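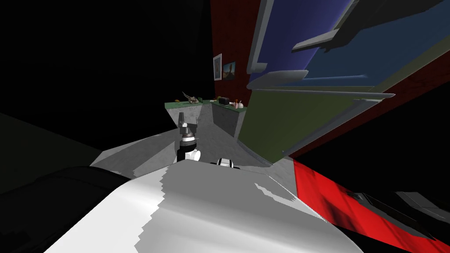

4.2 Bedtime and the trouble with timers

I went into the Arnby visits expecting mornings to be the rough part of the day. Shoes, coats, breakfast, the whole scramble. But when I asked parents which hour they'd pay to skip, most of them said the one before bed, and they said it fast!

We had 55 families in the Arnby group, all with a child between 3 and 8, and each one got a kitchen timer and a short sheet on giving warnings before a change ("two more minutes, then bath"). The sheet was adapted from the one used in the Skusance preschool pilot. I kept the wording plain, and I let parents swap in whatever phrases they already used at home, so we ended up with everything from "last turn" to "boat's leaving."

Parents kept a log of each evening, and we got back almost 3,000 entries (I read every one, mostly on the train). Figure 3 plots the minutes from first warning to lights out, by week. The line drops quickly in the first two weeks and then goes pretty flat. What the line hides is how differently the families got there. Some kids loved being in charge of the timer and would run to set it. Others heard the beep and fell apart, and a few parents had quietly put the thing in a drawer and gone on with the spoken warning alone. Their evenings got shorter too, which I hadn't planned for and can't fully explain with this data.

Figure 3. Minutes from first warning to lights out, weekly median, Arnby group. Evenings away from home are left out.

Sunday was the odd one. Times went up again in nearly every home, timer or no timer, and the notes mention late naps, grandparents, and long car rides. I've kept those evenings in the main analysis and ran it a second time without them; the drop is a little steeper that way, but the shape is the same.

I'd be careful about reading too much into the beep itself. The Manole group, covered in the next section, used a picture strip with no sound at all.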